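How to Declutter a Kitchen Without Buying Anything First

Most decluttering advice is shopping advice. You read three paragraphs about letting go, and then there's a list of matching baskets. I've tried a fair number of these systems and I don't trust many of them. What follows is the part that held up in my own kitchen.

What you need: a clear surface, a trash bag, one box for things that are leaving, and 20 minutes. No label maker.

Step 1. Pick one drawer

Not the kitchen. One drawer. The people who tell you to empty every cabinet onto the floor have never had to cook dinner that same night. Start with the drawer that sticks when you open it.

Step 2. Take everything out

Yes, everything, including the rubber bands. Wipe the drawer while it's empty. If you leave the "good" stuff in place you will never look at it, and the good stuff is where the four vegetable peelers are.

Step 3. Sort by use

Forget joy. A can opener doesn't have to make you feel anything. Ask when you last used it. If you can't remember, it goes in the leaving box. Holiday tools get a pass, but they don't get the top drawer.

I'm doubtful about the "one year rule" too. I kept a jar funnel for 2 years without touching it and then needed it every week in June, when the plums came in. Use your head.

Step 4. Put back less than you took out

Leave some space. A full drawer goes bad fast, whatever dividers you put in it.

Step 5. Close the leaving box and move it out

Put it in the car the same day. Sombat Sriwong, who commented on my pantry post, keeps his by the back door for a month in case he changes his mind. I did that once and half of it walked back in.

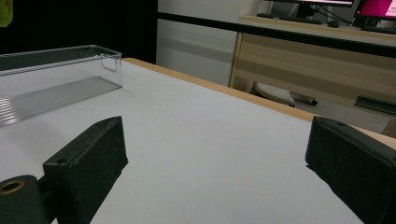

Step 6. Only now think about containers

Live with the drawer for a couple of weeks before you spend money. Measure the inside, including the height, and write it down. If you do end up needing something, go plain. A clear plastic bin with no lid and a handle cutout in the end does the job: you can see what's in it from the side and hook your fingers in to pull it off a shelf. I can't find a good argument for paying more. Opaque boxes with pretty labels are where spare batteries go to be forgotten.

Then do the next drawer.

Updated 07/07/2024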